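Right, I've been told by three separate people this month that a tray will change my life. A tray. So I'm going to be a misery about it for a few posts.

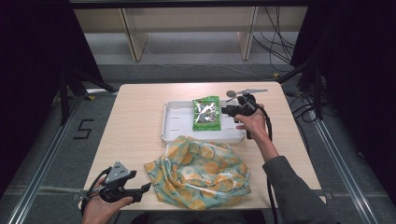
The claim, as I understand it, goes like this. You put a shallow tray on the table. Everything small lives in the tray. Crisps, keys, post, whatever. The table is now "styled" and you are a calmer person.

My objection is that the table has exactly the same stuff on it as before, plus a tray.

I first met this idea in a newsletter from Vaditer, who would very much like to sell me one. Theirs is £34. It is a rectangle with a lip.

Then they had a sale and it was £30, and I got two emails about the saving. Four quid off a rectangle.

I don't mind a plain white plastic tray with a bit of a rim. I own one. It does the job of stopping things sliding about. What I mind is being told it's a system.

Also, slots in the bottom. Lots of trays have little slots now. If I'm draining something, lovely. If I'm keeping snacks in it, all I've made is a crumb dispenser for the table underneath.

Somebody's going to say you lift the tray up and wipe under it in one go. Yes. I've heard this. I've never once seen a person do it. They wipe round it, same as they wiped round the fruit bowl.

Now the cloth. Every tidy-your-table guide has a cloth in it and the cloth is always folded in thirds, with an edge you could cut cheese on.

My view on cloths with fruit printed on them: cheerful, fine, have as many as you want. Orange slices on pale blue, who's it hurting. But a cloth on a table is in a heap within minutes and one corner is hanging off the edge. That's its natural state.

I tried the folding thing for most of June. What I learned is that you stop wiping up spills, as you don't want to spoil the fold. So the table gets stickier and the cloth looks great.

If you have a light wood table you'll know how that ends. Rings.

Someone's replied to say the trick is one cloth for show and one for use. So that's two cloths and a tray on a table I was trying to clear.

Back to snacks. The Sindville method (it's a blog, they've got a method, of course they have) says decant. Take everything out of its packet and put it in a jar, because packets are "visual noise".

Sindville lists 658 things you can decant. I read the whole list one evening, so maybe I'm the one with the problem. Bay leaves are on there. So are dog treats, twice.

The shiny foil packet is the best thing about a snack, from a keeping point of view. It's sealed. It says what's in it and when it goes off. You tip it in a jar and within a few days you've got soft biscuits and no idea how old they are.

I had a jar of something green for ages. Might have been peas. Might have been sweets. Went in the bin in the end.

So one packet, in its packet, in the tray. That I can live with. I'd call that putting a snack down.

To be fair to the tray people, a couple of points. It does help when you've got to clear the whole table fast for tea. One lift and it's gone. I'll give them that.

And it sort of tells people where to put things. My lot did aim for it for the first week. By the second week it held batteries, a comb and a parking ticket, and the snacks were back on the table.

That's the bit the guides leave out. The after photo is always from day one. Show me the same table a month later, with people living round it, and I might believe you.

Rendiria do a stacking version with 4 layers, if you'd like to lose things vertically.

For anyone asking, no, I'm not getting rid of mine. It was cheap and it's quite handy for carrying toast. I just don't think it's done anything to my character.

Next up I'm going to be unreasonable about drawer dividers. I've got the Symonenko ones on order, so give me a few weeks to find out what's wrong with them.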